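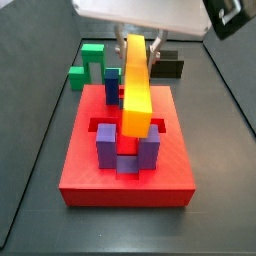 7.4 Bar jams or drops during insert (fault 56)

Revised 9 July 2022. Replaces the loose sheet that was taped inside the Bokex binder. Throw that one out, the reset order on it is wrong.

Applies to: Gindier arm, two-finger gripper, red puzzle base, full piece set. Cell walls fitted.

What happens: arm brings the yellow bar down toward the slot, bottom end touches the top of a purple column, arm keeps pushing. Then one of two things. Either the bar slides up between the fingers and the arm thinks it's done, or the force limit trips and you get 56 on the pendant with the bar still gripped. Second one is the good one. First one is how we cracked a finger in October.

CAUTION: Bar can spring out sideways when the grip opens under load. Eye protection on before you go near it. Do not reach between the bar and the base with the drive enabled. Not even for a second.

CAUTION: The side walls are not guards. They stop pieces from rolling off and that is all they do.

Clearing the fault

1. Press STOP on the pendant. Wait for the drive light to go out.

2. Look before touching. Is the bar clear of the purple piece or resting on it? Write it down, you need it for step 9.

3. If clear: go to step 5.

4. If resting: switch to hand mode, speed at lowest, jog straight UP until you see a gap under the bar. Up only. No side moves, the purple piece will come with it and chip the slot.

5. Put one hand on the bar, above the base. Open the grip with the pendant button. Lift the bar out towards you.

6. Check both fingers. Bent, cracked or loose at the plate = stop here, tag the arm, go to 7.6.

7. Check that the purple piece is all the way down in the slot. Press on both columns. If it rocks, take it out, clean the slot, put it back. Printing crumbs in the slot are the usual cause and everybody skips this.

8. Check the base has not shifted. Push gently from the left and from the front. Should not move at all. If it does, redo base location (section 5.2) before anything else.

9. Log it. Date, program step, clear or resting, what you found in 7 and 8.

NOTE: Do not press RESET before step 5. Reset on the old Zivavby controller re-runs the last move from wherever the arm is. With the bar half down that means straight into the block again.

Restarting

1. Loose pieces away from the path. Anything standing on the rear edge of the base can get clipped by a finger on the way down, so move it back on to the table.

2. Door shut. RESET. Fault should clear.

3. Send the arm home.

4. Load the bar by hand, pendant in the other hand. Grip near the top, bar vertical. If it leans, open and regrip.

5. Run the insert in single step at low speed. Stop at the hover point and check the bottom end against the opening from the front AND from the side. From one side only it can look lined up when it isnt.

6. Good? Finish the move. Off? Adjust the hover point, save, repeat step 5.

7. Three clean inserts at low speed, then back to normal.

Settings to check if 56 keeps coming back

Force limit: 40. Somebody always turns this up to get rid of the fault. Turn it back down.
Hover pause: 400 ms
Grip check timeout: 2000 ms
Slip detect: ON. If it's off you get no fault at all when the bar slides, see top of section.

Same fault again after the settings are right and the base is tight: finger pads are probaby worn. Order from Ağca, always as a pair. Fit per 7.6, then run base location again.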